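Acceptance 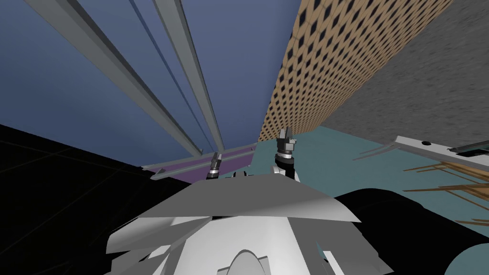
Drakex evaluation, simulated cell: both grippers raised, the right one open.

Ginevra Sorrentino had 60 clauses to check before the trial licence ran out, and clause 9 was the one that bothered her. It said that the Drakex simulator would "represent the customer's working cell to a standard sufficient for task rehearsal". It did not say who decided what was sufficient.

She turned the view until she was looking steeply upwards past the robot's white body. Two grey rails crossed the blue plane behind it. To the right stood the tan wall with its diamond pattern, and beyond that the concrete. Prirnus, who sold the package, had built the cell from her drawings in February and had charged 700 for the work. The wall was correct. The rails were correct. She put a tick against each.

The thin brown sticks were on the teal surface, crossing one another at shallow angles. Her drawings had not included any sticks.

She rang the support desk and was put through to a man called Dafis.

"They come with the standard handling set," he said. "You can delete them."

"Are they on the parts list?"

"Under sundries."

She found sundries. It gave a mass, a friction value and a stiffness for each stick, all to four decimal places. The entry for the robot's own wrist gave two.

"Who measured these?" she asked.

"Uso did. Before he left." There was a pause, and the sound of a drawer. "He was very thorough with the small items."

She ran the rehearsal 100 times overnight with the sticks in place, and again the next night without them. The cycle times differed by less than the tolerance. The report template had a box for this result, and she filled it in.

Under "Recommendation" she wrote that the product was fit for purchase, subject to the wrist data being supplied to the same precision as the sundries. She dated it June 16, 2019 and signed it. Then she opened the cell once more - the licence had an hour left - and put the sticks back where Uso had left them.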